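Search this journal
Enter keywords, author or title

4. How families word the notice
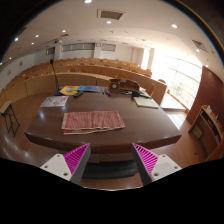

Figure 2. Folded checked cloth on a dark wooden table.

We read 1000 death notices from the Rurgate paper, and it was slow, tender work. In 94 of them the family thanked a nurse or a neighbor by name — often at more length than they gave to the funeral itself. Lena Nowicki, who coded the older notices, found that grandchildren were usually listed by age, while in-laws sat quietly in parentheses. Only six notices mentioned a pet, and we were fond of every one of them. Two coders disagreed most over the word "companion," which we come back to in the next section.

Related articles
Pringle, T. Flowers or donations? Last requests in Trirlow
Nowicki, L. Naming the stepchildren
Hegyi parish notices, a short survey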